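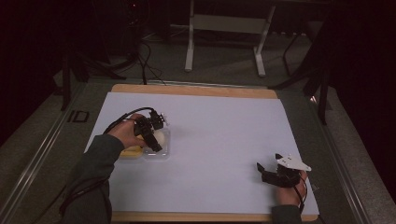
How often should the finger pads on a hand-held gripper be checked?

At the start of every session and again whenever the task changes, with a written note each time, even when there is nothing to report.

I know how that sounds. I have read plenty of good practice guides for demonstration recording, and most of them were plainly written by people who had never spent an afternoon holding a gripper in each hand. They ask for a 52-point checklist. People tick it in one go at the end of the day, and then it is worth less than no checklist at all, because someone later will believe it. What follows is the short version we settled on at Norwood after our Prisham rig produced a batch we had to throw away. It covers two-handed table work with small objects and nothing grander.

Before you start

1. Clear the work surface down to the sheet and the objects on the task card. If the card says one tray and one object, a spare left near the corner is a different task.

2. Look at the sheet itself. Marks matter more than the guides admit. A scuff in the same place through a whole batch is something a model can latch on to, and you won't spot it from the success figures. Change the sheet or write the mark down. Don't rub at it and hope.

3. Open and close each gripper 10 times, slowly, and watch the pads meet. Do the left and right separately. Doing both together is quicker and you will miss things.

4. Check the cables with your arms stretched as far as the task needs. Standing with your elbows in tells you nothing.

Checking the pads

Hold the gripper open over a plain pale surface and look at the inner faces. You are after torn edges, lifted corners, lumps, and bits of fibre hanging on.

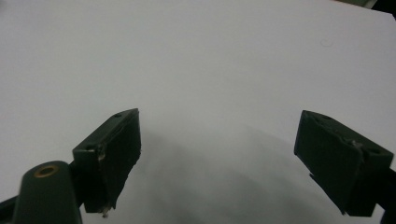

Open fingers over a white surface. Note the frayed patch on the left pad and the scrap at the finger's tip.

Loose scraps come off before recording. Fraying is a judgement call, and I distrust anyone who gives you a number in millimetres for it. Our rule is cruder: if the worn part will touch the object during the grasp, change the pad. If it won't, note which finger and where, and look again next time.

Always change pads in pairs. A fresh pad facing an old one grips unevenly, and on anything small and round that shows up as a slow roll people then "correct" with the wrist. You end up teaching the wrist movement.

During the session

Stop after 7 failed grasps in a row. The usual advice is to keep going because failures are useful data. Some are. Seven in a row nearly always means a pad, a cable or a tired person, and none of those is what you set out to record.

Keep the idle hand in its agreed resting place, open, clear of the object. Abílio Patrício, who wrote our first set of rules, wanted the idle hand out of view altogether. We tried it. The hand came back in from a new place every time and the recordings were worse for it, so that rule went.

Don't tidy between takes unless the card tells you to. A tray nudged a little way along the sheet is fine. A tray put back to exactly the same spot 51 times is a problem, and it is the tidy people who cause it.

What to write down

Session number, who held the grippers, pad condition left and right, sheet changed or not, anything odd. One line each. We use the Doucet log form with most of the boxes struck through. If you prefer a spreadsheet, use a spreadsheet.

What about formal standards?

People ask whether all this makes a session "compliant". With what? Rules for powered machines deal with keeping people from harm, and you should follow whichever ones apply in your building. They have very little to say about whether a demonstration is any good. A supplier who offers you a certificate for data quality should be asked what was measured, and by whom. I asked Pruneretti this in November and am still waiting for a reply.

Last revised October 6, 2023. The pad rule was changed in this version; the old one allowed single replacements.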